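Enrichment bags and boxes — paper stock, rope, tape?

Hondness Small Animal Board > Enrichment and Housing

oltbridge_pens
Posted 7:40 pm
I make up forage bags for a boarding setup, mostly rabbits with the odd small dog. The current method is a brown paper grocery bag with the sides worked down to a low bowl so the animal can get its head in without tipping the lot over. Contents are kept to a few items of different shape and hardness. The present mix is a toy carrot, a rope toy and a flat-sided block.

Two questions. First, rim reinforcement. Unreinforced paper splits from the rim down. I have been putting black tape at the weak spots only, not the full circumference. Second, is there any reason to prefer a carton over a bag? 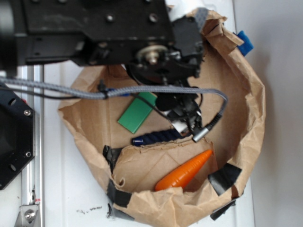 Bag stock is whatever the grocer supplies, so wall thickness varies. I fold one flap inward as a divider, which makes the animal work a little to get from one item to the next. Open to criticism on all of it.

gsm_and_grain
Posted 7:58 pm
Tape is the weak point of the design. Rabbits chew rims first, and the rim is where you have put the adhesive. If you must stiffen paper, roll the edge outward two turns and press it flat. It holds its shape for a session and there is nothing foreign in it.

For dogs I would be less strict, but a strip with a loose end is still the first thing they will pull at.

hutch_no_4
Posted 8:15 pm
Disagree in part. A rolled rim on thin grocery stock goes soft as soon as there is any saliva on it. I ran rolled rims through most of April and the walls were down inside ten minutes. Paper gummed tape, water activated, is the middle option. Not as strong as the black stuff but it tears with the bag instead of coming off in a strip.

The rope toy bothers me more than the tape. Twisted rope sheds fibre. Fine for a supervised dog, not for a rabbit at any time.

oltbridge_pens
Posted 8:31 pm
Noted on the rope. It only goes in the dog sets and comes out when the session ends. I should have said so at the start. Same with the block.

Gummed tape I can try. Hivent lists a 600 gram roll, which would last me the season.

carton_flute
Posted 9:02 pm
Go to cardboard. A single-wall carton stands up by itself and needs no tape if you leave the flaps on. Bend one flap in for your divider. I get flattened cartons through Hubáček, item 636, and have used them for both species. The floor will crease and then tear along the crease, and at that point you recycle it.

Colour of contents is for your benefit, not theirs. Dogs sort by smell and mouth feel. Put your effort into texture — paper crumple, rope, something hard.

gsm_and_grain
Posted 9:10 pm
Cartons are fine if you know where they have been. Plenty have had produce or cleaning product in them, and the glue seams are no better than tape. I would not call it an upgrade.

carton_flute
Posted 9:17 pm
Which is why I buy them unused. The seam glue on these is on one side only and I turn that side to the wall.

oltbridge_pens
Posted 9:44 pm
For the texture point, I already use crumpled tissue. One loose ball, not packed tight. It adds some noise and hides whatever is under it. Dog set, with the rope in:

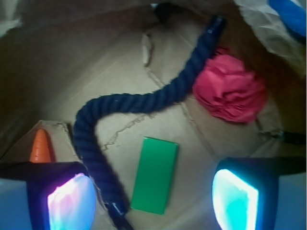
Twisted rope, red-pink tissue ball and green block on the cardboard floor.

Any objection to dyed tissue? I have been assuming the colour runs.

hutch_no_4
Posted 10:06 pm
Assume it does until you have tested it. Wet a corner, press it on white paper towel, leave it five minutes. If there is any transfer, switch to plain white or unprinted packing paper. Dark rope wants the same test.

gsm_and_grain
Posted 10:20 pm
Agree with the towel test. Still disagree on dyed tissue for rabbits whatever the result, as they will swallow it.

oltbridge_pens
Posted 10:33 pm
Understood. Plain paper for rabbits, no rope, no tape on the rim. I will do one batch with gummed tape for the dogs and one in the Hubáček cartons and post hold times for both.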